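Notebook – June 23, 2025
Open day prep and the demo itself, fruit packing station

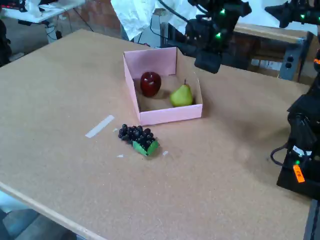
So the Prollport visitors came through this morning and I want to get this down before I forget half of it. Imani Park did the talking, I drove the station, and Esperanza Ostrowski stood at the back taking questions (thank goodness, there were a lot of them!).

We went with the fruit task again: apple, pear and black grapes into the pink box. I argued for it back in April and I'm still happy with the choice – people get it right away, and it looks cheerful on the tan table. Grapes go last. They're the awkward shape, and the leaves give the gripper something silly to grab if the approach comes in too low, so I told the operator side to aim for the middle of the bunch and take it slow.

Tape marks on the table stay where they are, please! I know they look scruffy, but I use them to put the grapes back in the same spot between runs and I don't want to redo it before the next group.

Questions I couldn't answer well:
– Does the policy care what color the box is? We've only trained on the pink one. Imani says try the Mbeki trays.
– How many demos did it take? I said 837, which is the number in the Nemumlow log, but Esperanza thinks that includes the bad ones. Need to check.
– Would it work with softer fruit that bruises? A man from Brundeo kept coming back to this and he has a point.

The kids in the second group wanted to drive the arms themselves, so next time I'd like 2 short slots for that at the end. Imani is all for it. I need to ask Esperanza about the speed limit first, and find the spare tape.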